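El ropero de Rollthorpe vuelve a abrir, y esta vez con sábanas

Miércoles, 9 de diciembre de 2020

¡Por fin! Después de tenerlo cerrado desde marzo, el ropero vecinal de la calle Rollthorpe vuelve a recoger ropa de abrigo y ropa de cama, y yo, que llevaba meses con dos bolsas estorbando en el pasillo, fui de las primeras en plantarme en la puerta (bueno, la tercera, que delante tenía a un matrimonio con un edredón enorme).

La cosa funciona distinto este año. Se pide hora por teléfono, se entra de uno en uno y las bolsas se dejan en la mesa de la entrada, cerradas y con un papel que diga lo que llevan dentro. Lo de la etiqueta me pareció una pesadez hasta que vi el almacén: en la última campaña entraron 3532 prendas y hubo que abrir bolsa por bolsa para saber dónde estaban los calcetines de niño. Elīna Mägi, que lleva las tardes, me contó que tienen sitio para 200 bolsas y que cuando se llenen las estanterías pararán hasta que salga género. «Prefiero que me traigan poco y bien doblado», me dijo, y me miró las bolsas. Tomé nota.

¿Qué hace falta? Sobre todo punto: jerséis, medias gruesas, gorros, bufandas. También sábanas y fundas, que otros años no se cogían y ahora sí, siempre que estén lavadas y sin rotos. No quieren almohadas ni zapatos. La lavandería Drilulico se ha ofrecido a lavar 25 kilos por semana, pero eso se reserva para las mantas, así que lo demás tiene que llegar limpio de casa. Y la papelería Ranjbar ha regalado 1000 etiquetas adhesivas, que podéis recoger en el mostrador si no os apetece andar recortando folios. 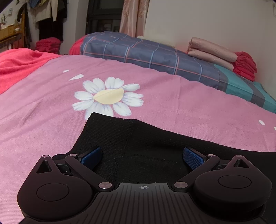 Yo lo estoy clasificando todo encima de la cama, que es la única superficie de mi casa donde cabe un montón en condiciones. El truco que me dio Elīna es hacer primero tres pilas, una de punto, otra de algodón y otra de «ya veremos», y no doblar nada hasta el final. Lo oscuro, eso sí, conviene extenderlo bien sobre algo claro: el punto negro acanalado sobre una sábana rosa de margaritas se ve estupendamente, con su costura y todo, mientras que en el sofá gris se me pasan los enganchones. La pila de «ya veremos» es ya la más alta de las tres, no os voy a engañar.

La recogida sigue hasta que se llene el almacén, por las tardes, de cinco a ocho. Los lotes se reparten después en el centro social Wiltulthorpe, también con hora. Quien no pueda acercarse puede dejar recado en el mostrador de Ranjbar y pasan a buscar las bolsas, aunque para eso ya hay unos días de espera.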